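Hitedwood Bridge: council report is out, 2 options, both bad
Meltville Community Forum > Roads, Transport and Planning

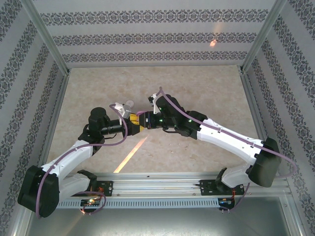 Two arms, one small yellow object.

laneway_lurker wrote:
The engineering report on the Hitedwood Bridge went up on the council site this afternoon. It's long, so I'll give the short version.

Option 1 is patching the deck one lane at a time with a single lane open under lights, for 58 weeks. Option 2 is closing the whole bridge while they pull the deck off and put a new one on. The report gives a shorter program for that but doesn't commit to a finish date. Either way the load limit stays until the work is done, so the buses keep going the long way via Karnari Road.

There is no option for a new bridge. It gets one paragraph, which says it was looked at previously and the funding wasn't there.

Submissions close at the end of October. I'd like to know what people on the north side think, as you're the ones who will wear it.

northbank58 wrote:
North side here. Close it and get it over with. I drove through the single lane lights when they did the kerbs and it was misery from 7 am onwards. I'm not doing that for more than a year.

The detour is ugly but at least you know how long it takes. With the lights you never know.

gravelrash wrote:
Easy to say if you drive. I ride across every day and the detour has no shoulder past the quarry turnoff. If they close the bridge to everyone, including bikes and people on foot, I've got no safe way into town. Does the report say anything about keeping the footpath open under option 2?

laneway_lurker wrote:
Page 40. "Pedestrian and cyclist access will be maintained where practicable." No more detail than that.

gravelrash wrote:
So no.

tidewrack wrote:
Not necessarily. The footpath on the downstream side sits on its own brackets and was redone separately from the road deck. I'd have thought it could stay up for most of the job. Put the question in your submission and they have to respond to it in the summary.

I'm for option 1, for what it's worth. I run a shop on the town side and a good part of my trade comes over that bridge. Slow traffic is still traffic. A closed bridge means people go to Karnari and get used to shopping there.

northbank58 wrote:
People already go to Karnari because there's parking.

tidewrack wrote:
Some do. I'd rather not send the rest.

old_culvert wrote:
I worked on road maintenance for another council for a long time and I'd be wary of the 58 weeks. Patching programs on old decks run over. You cut out the bit that's marked, find the steel underneath is worse than the cores showed, and the patch gets bigger. Then there's a variation, and everyone waits while that's approved. The report more or less admits this in the risk table, where option 1 gets a higher rating for "unforeseen deterioration" than option 2.

The other thing is what you have at the end. Option 1 leaves you with an old deck with new patches in it. Option 2 leaves you with a new deck. Look at the design life columns side by side.

laneway_lurker wrote:
I saw the risk table but I read it the other way. Option 2 has the higher rating for "program", meaning a late finish. If the patching runs late we've still got one lane. If the closure runs late we've got nothing.

old_culvert wrote:
Fair point. I'd want a penalty clause in the contract for option 2 and I'd want it in writing before they shut anything.

paddock_gate wrote:
What about the ambulance? My parents are out past Boström Creek and the station is on the town side. It's a long way round by Karnari Road, worse if the low crossing is under water. I haven't found it mentioned anywhere.

laneway_lurker wrote:
There's a line in the consultation appendix that says emergency services "have been engaged". It doesn't record what they said.

paddock_gate wrote:
Then that's my submission. I don't care which option it is as long as there's a vehicle stationed on the north side while it's going on.

northbank58 wrote:
Agree with that one. Should apply to both options too. An ambulance stuck behind a queue at the lights isn't much better off.

sump_plug wrote:
Has anyone asked why there's a load limit on a bridge that was meant to have been fixed already? We paid for repairs. I remember the signs. I'd say this is a council that put the money into the new offices and hoped.

tidewrack wrote:
Those were the bearings and the kerbs. The deck was never part of that job. I've got plenty of complaints about the offices but it was a different budget.

sump_plug wrote:
It's all rates.

old_culvert wrote:
The bearings needed doing before the deck regardless, so that money isn't wasted under either option.

gravelrash wrote:
Back on the submissions, is there a form or do you just email? The link on the council page goes to last year's pool survey.

laneway_lurker wrote:
The form is broken for me as well. I rang and they said email is fine, put "Hitedwood Bridge" in the subject line and include your street address or it won't be counted. There's a 300 word limit on the form but it doesn't apply to emails. They're also keeping a paper copy of the report at the library desk if you don't want to read it on a screen.

gravelrash wrote:
Thanks. Sending mine tonight. Footpath open for the whole job, and a proper shoulder past the quarry if they're going to push all the trucks out that way.

northbank58 wrote:
I'll back the shoulder. Still want it closed and done.

tidewrack wrote:
And I still don't. See you all at the information session.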